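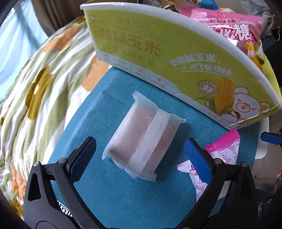

How to Request a Recorded Birthday Greeting from a Tullus Artist

Updated Aug 15, 2022

Tullus represents actors, singers and television hosts who record personal greetings for members of the public. Requests are handled through the Sirkow booking desk. Please read these instructions in full before submitting a request.

Before you begin

You will need a Sirkow account, the full name of the person who will receive the greeting, and the date on which it is needed. If the name is often mispronounced, write it out by sound in the space provided. Artists record from the written request and do not telephone customers.

Step 1. Choose an artist

Sign in and open the Artists page. The directory lists 92 performers, including the principal cast of the series Drimell. A gray name indicates that the artist is not accepting requests at present, usually on account of filming, a tour or medical leave. Tullus does not comment on the health or private affairs of its artists, and the booking desk cannot say when a gray name will become available.

Step 2. Write the request

Enter your text in the box marked Message to Artist. The limit is 2,000 characters, including spaces. State the occasion, your relationship to the recipient and one or two details the artist may mention. Requests in character are accepted for Drimell cast members only, and must not refer to episodes that have not yet aired.

The following will be declined:

Endorsements of a business, product or candidate
Messages directed at another public figure
Questions about an artist's marriage, children or former partners
Lyrics from songs the artist does not own

Step 3. Select a delivery date

Choose a date at least six days ahead. Requests for the week of the Petrenko Awards, held each March, should be submitted a full month in advance.

Step 4. Confirm and pay

Review the spelling of all names, then select Confirm. Payment is held until the artist accepts. If the artist declines or does not respond by the delivery date, the full amount is returned to the original card.

Step 5. Download the greeting

A link will be sent to the address on your account. It remains active for 30 days. The recording may be shared on personal social media pages but may not be sold, edited or used in advertising.

Corrections

If a name is wrong in the finished recording, reply to the delivery message within six days and quote your order number. One new recording will be provided where the error was not in the original request.

Written inquiries may be addressed to Hubert Koller, Artist Correspondence, Tullus.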